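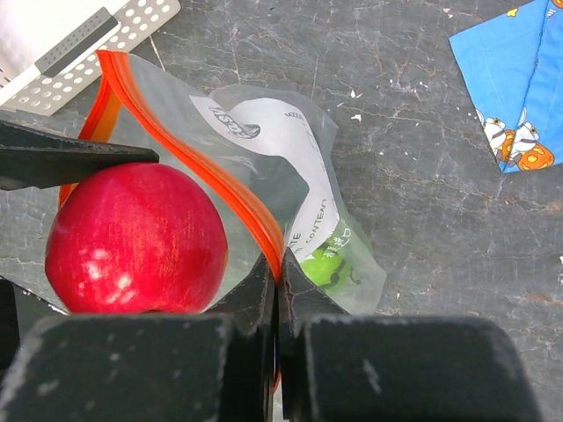
Fig. 1. A red apple lying on a clear zip-top bag with an orange zipper.

Home Food Keeping, Handout 2: Bags, Zippers and Fruit
Jocelyn Marchand, Skudton Adult Evening Program
Revised 2022-07-03

Welcome back, everyone, and thank you for the lovely discussion last time about bread (I'm still thinking about the heel of the loaf question, and I promise we'll come back to it). Tonight we move on to fruit and the humble zip-top bag, which most of us have been using since childhood without ever giving it five minutes of thought.

Getting to know the zipper

Look closely at the top of any zip-top bag and you'll find that the seal is made of two strips, one with a ridge and one with a groove. When you press them together, the ridge snaps into the groove. A colored zipper, like the orange one in Fig. 1, is a real kindness to tired eyes. You can follow the line of it even when the plastic is all crinkled up, and I always tell people with poor kitchen lighting to buy the colored kind if they can find it.

To open a bag, pinch one lip in each hand just above the track and pull gently apart. Please don't tug at one side only! The thin plastic under the zipper is the part that stretches, and once it has stretched the seal never sits quite straight again. To close, start at one corner, squeeze the track between thumb and finger, and slide along slowly to the other end. Then go back over it once more. You'll feel the little bumps where you missed a spot.

Apples in particular

Apples give off a natural gas called ethylene as they ripen, and it hurries along whatever is stored next to them. Lovely if you have a hard pear you'd like to eat soon, less lovely for your lettuce and carrots. Keep your apples in a bag of their own in the crisper drawer and leave the zipper open an inch or so, so that moisture doesn't gather on the skins. Pick out any bruised ones first and eat those today, or cook them down with a little cinnamon as I do.

Leave the washing until just before you eat them. If you have already washed a batch, dry each one well with a clean towel before it goes anywhere near plastic.

Cut apples are another story. Toss the slices in water with a squeeze of lemon, drain, pat dry, and then do close the bag all the way, pressing out the air with the flat of your hand as you go. They belong in the refrigerator and are best the next day at the latest.

For the freezer we'll use the quart bags, and I'll bring a box of them. Spread the slices on a tray first so they freeze separately, then bag them up. One of my bags held up to 315 grams of slices with room to flatten it nicely, and a flat bag stacks so much better than a lumpy one.

Labels

Write the label before you fill the bag, while it's still flat and dry. What it is, the date, and how much. A slip of paper tucked inside is fine for dry goods, but it goes limp with anything juicy, so use a freezer marker on the outside for those.

For next time

Please bring two apples of any kind and one zip-top bag from home, any size. We'll practice sealing with the water test over the sink, so wear sleeves you can push up. The longer reading on cold storage starts on page 128 of the course packet, and the September group will get the same pages.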